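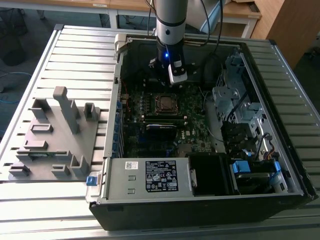
Martim Patrício told me the waiting is worse than the exam, and that he stopped sleeping well a week before the merit list went up. I believe him! I called him the day after the results came out (he was still in his pajamas) and he talked for most of an hour.

The post was junior lab technician at the Undov public hospital, with 108 places and a written test back in January. "I figured I needed 50 in the theory paper just to stay in the running," he said. "Then they moved the cut off and I had to do the math all over again."

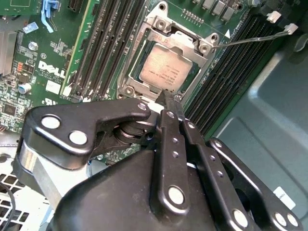
Photo: Totier

So how did he find out? His cousin texted him the link, the page crashed, and he kept typing his roll number in wrong. "My hands were useless. I tried it 15 times, easy."

He's in, by the way – document check is next, and he still has to dig up his school certificate. I asked what he'd tell people sitting the next round. "Save your admit card somewhere you'll find it. Mine was in the car."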